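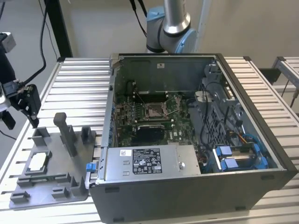

*Fig. 2-1. Open tower beside the fixture plate, CPU socket empty.*

## 2. Before you order

Read this first, then fill in the Vimau order sheet. Prices move, so get the quote dated.

1. Bench. Slotted aluminum, flat top. Budget for the full size, the tower goes down on its side and eats most of it.
2. Arms. Two if you can. One arm only = slower cell, and re-quoting a second arm later costs more.
3. Gripper. Two-finger parallel. Check it can hold a bare CPU over an open case without hitting the rear wall. Ask Galanis for a clearence drawing.
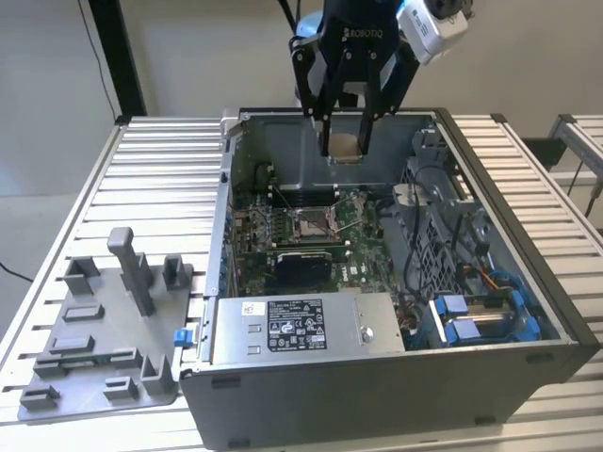 4. Fixture plate. 3D-printed is fine. Order 4, they wear. Lead time from Kirnbridge is 14 days, more in July.
5. Practice towers. Buy used, all the same model. 6 is enough to start.

**Note:** Plates are cut for one CPU size. New size, new plate, new line on the budget.

**CAUTION:** Power cord off the tower before the side panel comes off. Do not open the power supply.

### 2.1 Spares and cables

Cables get forgotten on nearly every order. Allow slack for full arm travel, plus one spare set per arm. Brallitz kit no. 88 covers
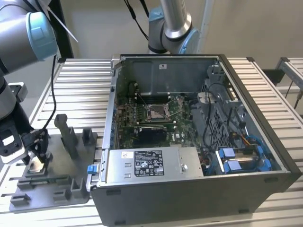

both arms but not the gripper cable, so add that seperately. Mounting brackets not included either. Send the finished sheet to Vimau with your bench drawing, then go to section 3.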